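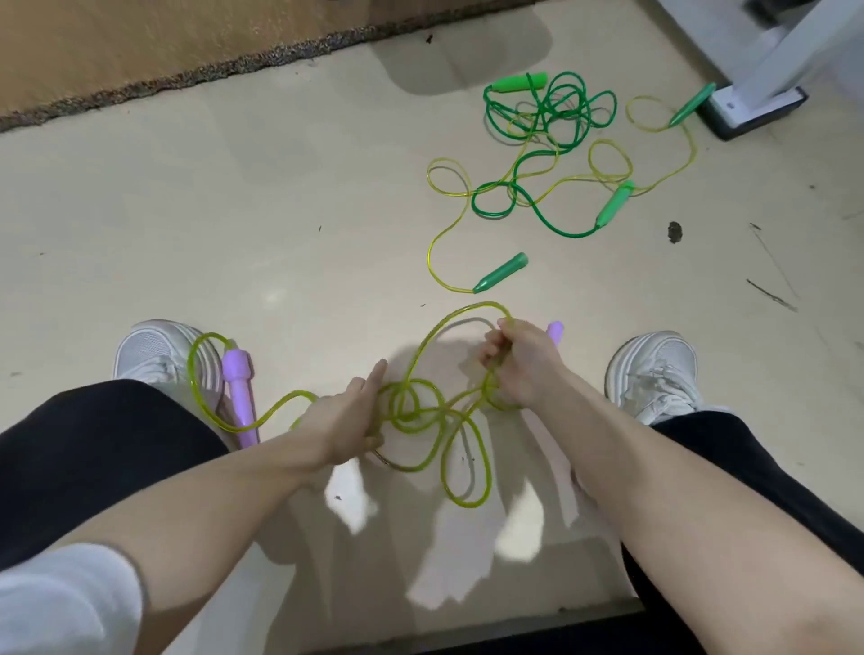
**Drulow project – where the equipment money's at, September**

Good month, mostly! The untangling task is now our main one (jump ropes first, then extension cords) and I've got real quotes to plan around.

- **Grippers.** Falcão came in at $1,030 a pair, Amenov at $840. I'm leaning Amenov – the fingertips are softer and we can swap them ourselves, though delivery is up to 14 weeks, so I'd like to order before the quote lapses.
- **Head cameras.** No change. The Claltetti mounts fit what we own, so that line can drop to zero and I'd love to move it over to spare fingertips.
- **Ropes.** Cheap as chips. I've put $45 down for more, in a few colours and thicknesses, see-through ones included (depth sensors hate those, so we want plenty).

Still no price for the arm itself. Both suppliers want to know our reach at floor level first, and I'm still measuring that.

What I need from you is a yes on the Amenov pair and on shifting the camera money. The revised budget sheet is in the shared folder, second tab.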